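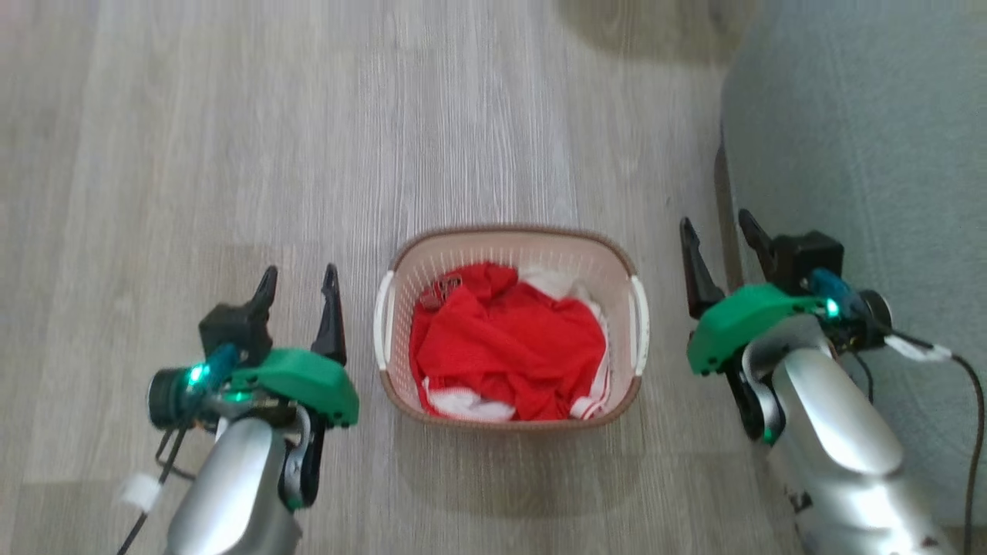
Red dye is the one to watch on wash day. Test anything new by pressing a damp white cloth on an inside seam for four minutes, and if colour comes off, wash the item alone. Reds and whites heaped together in one basket, like these, need sorting before they go near the machine. Keep the first few washes cool and short.

Had a pink accident? Leave the load damp, don't tumble dry it, and run it again with a colour remover. Check the care label first, as wool and silk won't take it.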